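Matte white tabletop – what finish, and how do I keep it this way? 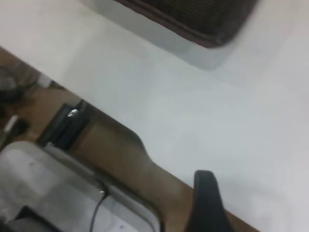

Tabletop, front edge, with the woven basket at the back.

hal_toft
Taking over a flat in January with some of the furniture left in it, including this table. The top is a pale gray-white, smooth, dead matte. There is no maker's label that I can find. The previous tenant thought it came from Vornetti but had no paperwork. I need to know what the surface is before I put anything on it. Candidates as I see them: melamine, high-pressure laminate, or a sprayed lacquer. Second question is whether the woven basket should live on it permanently. It gets dragged a few inches several times a day.

Saeed H.
You can't identify it from a photo of the upper face. Look underneath and at the edge. If the edge has a separate strip with a glue line, it's a board product. If the color rolls over the corner without a break, it's probably painted or lacquered. Post back with that.

jvdlinden
Agree with Saeed on the edge check. On the basket: anything woven picks up grit in the weave, and grit is what marks a matte top. The fiber alone won't do much. Put felt dots under the corners, or a thin cork mat cut slightly smaller than the base.

Teun VL
I'd skip the felt. Felt holds crumbs as well as the basket does, and after a few months you have a small sanding pad under each corner. Clear silicone bumpers, the flat kind. They stop the sliding, so there is nothing to drag.

jvdlinden
Silicone can leave a plasticizer mark on lacquer. I have two rings on a De Graaf side table that never came out. Until he knows the finish, felt is the lower risk. Change it when it gets dirty.

Teun VL
Was that silicone or cheap PVC? The clear bumpers sold in hardware stores are mostly PVC or polyurethane, whatever the bag says. Real silicone on a cured finish has never marked anything for me.

jvdlinden
Bag said silicone. I take the point that the bag may be wrong.

hal_toft
Checked the edge. No strip, no glue line, color runs continuously over the corner and stops about half an inch in on the underside, where it turns into bare board with a bit of overspray. So lacquer, presumably.

Saeed H.
Yes, sprayed. Almost certainly over MDF if the underside looks uniform and brownish. Rules for that:
Damp microfiber cloth, drop of dish soap, then a dry cloth.
No melamine foam. It is a very fine abrasive and will polish a shiny patch into a matte finish.
No furniture wax or silicone spray, for the same reason, plus it makes any later repair fail.
Coasters under hot cups. Lacquer softens before you would expect it to.

Gijs_V
Disagree on the foam, partly. I used it once on a matte top with a pen mark, light pressure, and could not see the spot afterward in any light.

Saeed H.
Once, with light pressure, you may get away with it. As a cleaning routine, no. Gloss builds up with each pass, and there is no way to take it back down short of respraying.

Gijs_V
Fine. Not as a routine.

hal_toft
Any opinion on a protective film? Jemham has a matte one cut to size. Pindport quoted me 1,419 for a full respray with a harder two-part coating, collection and return included, which is over my budget for a table I didn't choose.

Teun VL
Don't respray a surface with no damage. Film on a large flat top is hard to lay without bubbles, and the adhesive is another unknown against the lacquer. Spend nothing. Wipe it, pad the basket, and look again in a year.

jvdlinden
Seconded. If you want to settle the bumper question, stick one of each kind on the underside where the lacquer laps over, leave them 48 hours with some weight pressed on them, and compare. Marks usually show early if they are going to show at all.

hal_toft
Will do that. The painted strip underneath is just wide enough for small ones. Basket is on a folded dish towel until then.

Saeed H.
Shake the towel out daily. Same grit problem.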